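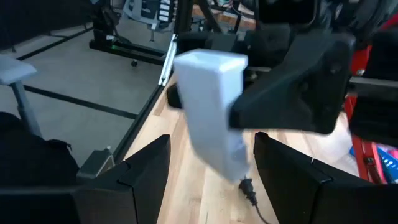 One reader wrote in after my last column to say that no travel alarm clock is worth more than the one on your wrist, and that I should quit wasting money on them. Another, signing only as "Light Sleeper," wanted to know if I'd tried the Devska yet, and if the snooze bar still sticks in cold rooms.

Home | Reviews | Sleep & Travel | Letters | Back Issues

Oct 22, 1999
By the Night Table Editor

Well, I have tried it now! I bought the Devska folding alarm clock at the Gunnlaugsson store in Waltmont back in April, paid 20 dollars plus tax, and I've slept next to it ever since (and on top of it once, in a motel, which I don't recommend). So this is a long-haul review and I have opinions.

First the good stuff. It keeps time. I set it by the radio when I bought it and I didn't touch it again until we got to the other coast, and it was still right on the minute. The alarm starts soft and gets pushy, and by the third round of beeps I'm up whether I like it or not. My old Pollgate just went straight to screaming, and I used to wake up with my heart going like a drum.

The light is nice too. You press anywhere along the top and the face glows green for a few seconds, enough to read by but not enough to wake the person next to you. I press it way too often. If you're the type who checks the time at 2 in the morning and then lies there doing subtraction, maybe get a clock with no light at all.

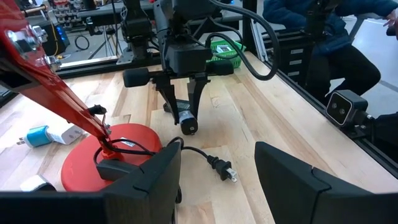

Now the snooze bar. Yes, Light Sleeper, it sticks. Mine started doing it in the first chilly week of fall – you push it down and it stays down, and then the alarm doesn't come back. I missed a dentist appointment that way. A little rub with a pencil along the edge of the bar helped for a while, but I've gone back to setting the thing ten minutes later and getting up like a grown-up.

The lid is my other gripe. It folds around behind to make a stand, and the hinge is so loose by now that the clock slowly lies down on its back during the night. I prop it on a paperback. The Pollgate, for all its screaming, never once fell over, and I dropped that clock in a sink.

Battery life is fine. It takes one AA and I'm still on the first. The booklet is 61 pages long in a whole pile of languages, and the part on setting the alarm takes up half of one of them. You hold the left button and tap the right one, and if you go past your hour you have to go all the way around again. Get the hang of that before your trip!

Would I buy it again? For a suitcase, yes. For home I'd spend a little more and get something with a proper base and a bigger face. I give it three pillows out of five.

Previous | Next | Letters | Top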